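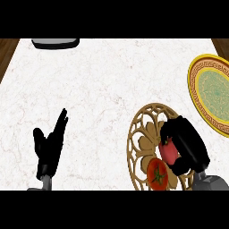

The pepper in hand, the tomato still in the gold basket. One evening's practice in Vellum.

Home Blog Recipes Allotment About me Get in touch

I've promised a few of you a proper post about what has been going on at work, and I kept putting it off because every time I sat down to write it I either got cross or got carried away, and neither makes for good reading. But it's a wet Wednesday, the bread is proving and I have the kitchen table to myself, so let's have a go.

Those of you who've been reading since the old days will know I work at Radel, in the big prep kitchen out at Brundero. We do lunches for schools and offices, up to 600 on a busy day, and I've been on cold prep for most of my time there. Cold prep is salads, fruit, sandwich fillings, garnishes, and an awful lot of moving things out of one container and into another. I don't think people outside a kitchen realise how much of the job is that last part. You chop for twenty minutes and then you spend the next forty picking up, putting down, sorting, turning over, looking at the bottom of a tomato to see if it's gone soft.

In February we were told we'd be getting a pair of arms for the sorting bench. I wrote a very grumpy draft that night which I'm glad I never posted. I was sure that was that, and I even went upstairs and found my old CV, which still had my hobbies on it. (Badminton! I haven't held a racket since my knees went.)

What came first was a screen. Before the arms were allowed anywhere near our bench, all the work went on inside a programme called Vellum, which is a sort of pretend kitchen where a pretend pair of arms can practise on pretend vegetables. Impi Hyvönen was put in charge of it at our end, and as she'd come up through the hot side and knew us all, she asked if a couple of the prep staff would sit with her in the afternoons and say what looked wrong. I said yes mostly because it meant sitting down.

Well, I was hooked. It's a strange little world in there. The worktop is white marble, which made us all laugh, as ours is steel with a dent in it from the time somebody dropped a mixer. And the crockery! There's a plate with a bright yellow rim and one of those Greek patterns round it, and a fancy gold basket full of curly holes that my nan would have put on the sideboard and forbidden anybody to touch. The kitchenware gets swapped over from one practice to the next so the arms don't get too used to one bowl, and I became very fond of that basket. You can't just scoop at it, you see. Everything has to be picked up by the thing itself, from above or from the side, and a pepper is an awkward customer because it isn't round and it isn't square and its shoulders are never where you want them.

The part I want to get down, because I think it's what changed my mind (or changed it halfway, let's be fair), is the afternoon Impi asked me how I pick up a pepper. I said, with my hand. She said yes, but how. And I couldn't tell her. I had to go and fetch one from the cold room and do it over and over while she watched and I talked. One finger over the top, something underneath to take the weight, and never by the stalk, which will come away just when you trust it. Then a tomato, which is a different grip altogether and much lighter. I'd been doing it for years and never once put it into words. I went home that evening feeling oddly proud, and also a bit uneasy, as though I'd lent somebody my coat and hadn't asked when I'd be getting it back.

The practice counter in Vellum stood at 3738 goes by the time Impi was happy, and I must have sat through a fair few of them with my tea going cold. Some were beautiful. Some had me shouting at the screen like my dad with the football. What I liked best was the waiting hand, the left one, held up with its fingers apart over an empty bit of worktop while the other got on with the job. I told Impi it looked like me waiting for the Khổng delivery. They bring our herbs and chillies, and they are lovely people, and they are never, ever on time.

So now the real arms are on the real bench, and I can tell you a little of what it's like. They're slow. I thought they'd be whizzing about like something on the telly, but they take their time, and on a good morning they'll do the plain sorting of peppers and tomatoes while we do everything else. They don't get on with anything leafy. They stop if you lean over the line, which we all did constantly in the first week, out of pure habit. The early start has moved, because the sorting can begin with one person in the room where it used to need three of us, and I won't pretend I miss getting up in the dark. My wrists are better too. I'd stopped noticing how much they hurt until they didn't.

But there are things I do miss. Three of us round the sorting bench at that hour was where all the talking got done – who was expecting, whose boy had got into college, what on earth was going on with the car park. You can't do that so well when you're spread about the room. I've said so to the managers, and to be fair they listened, and we've now got a proper sit-down break at half past nine with toast. It isn't quite the same. It's good toast, though.

And there's the bigger worry, which I don't want to skate over. No one has lost their job. One post was left empty when its owner retired, and I notice it's still empty. We've been told there are no plans beyond the one bench, and I believe the people who told us, but I also know that plans are made by other people in other buildings. Two of the younger ones have asked to be trained on Vellum and I've told them to grab it with both hands. I've asked as well, as it happens. I'm down for the next round, knees and all, and Impi says the first thing I'll be working on is cucumbers.

If anybody reading works somewhere that's going through the same sort of thing, do leave a comment, I'd love to hear how your lot have found it. Particularly if you have managed to keep the chatting going!

Right, the bread has come up over the top of the tin while I've been rambling. The allotment post is coming next, and yes, I did finally move the rhubarb.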